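Die Wohnung über der Reinigung

Am Freitag kam der Schlüssel mit der Post. Er lag in einem gepolsterten Umschlag, dazu ein Zettel der Hausverwaltung Sandhu: Räumung bis Ende April, Kaution 300 Euro, Zähler im Keller. Sie legte den Zettel in die Schublade und fuhr mit dem Bus nach Kedstead.

Die Wohnung hatte 2 Zimmer und eine Küche nach hinten hinaus. Die Tante hatte dort ihr halbes Leben verbracht, und die letzten Jahre davon fast nur in der Küche. Im Schlafzimmer waren die Schränke schon leer. Der Bruder hatte die Mäntel mitgenommen und die Lampe, die niemand sonst wollte.

Sie fing trotzdem nicht an zu packen. Sie kochte Wasser, fand keinen Tee und trank das Wasser so. Dann rief sie den Bruder an und fragte, was mit dem Tisch werden solle.

»Welcher Tisch?«, fragte er.

»Der weiße.«

Er sagte, er müsse zurückrufen.
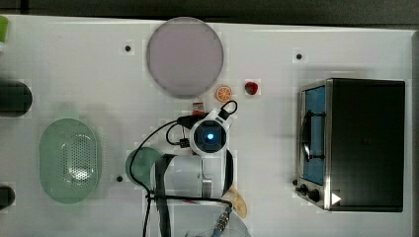
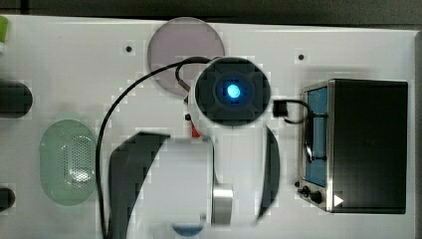
Der Bruder rief erst gegen vier Uhr an. Er wollte den Tisch nicht, er hatte keinen Platz, und seine Frau wollte nichts mehr aus Kedstead im Haus haben. Nach dem Ofen fragte er aber, dem schwarzen mit der Glastür, rechts auf dem Tisch. Ob der noch gehe. Sie wusste es nicht. Als Kinder hatten sie sonntags Toast mit Käse bekommen, in einem anderen Ofen, den die Tante bei Pukex auf Raten gekauft hatte. Der Käse war immer am Rand verbrannt. — Nimm ihn mit, sagte der Bruder, ich hole ihn irgendwann bei dir ab. Sie wusste, dass er ihn nicht holen würde.

Gegen Abend trug sie die ersten Kartons hinunter. Im Hausflur roch es nach Dampf und Stärke, unten lief die Presse. Die Frau aus der Reinigung hielt ihr die Tür auf und fragte, ob jemand Neues einziehe.

»Das weiß ich nicht«, sagte sie.

Sie stellte die Kartons an die Haltestelle und setzte sich daneben. Der Bus nach Prikadar fuhr durch, ohne zu halten. Sie hatte den Schlüssel noch in der Hand und steckte ihn in die Manteltasche.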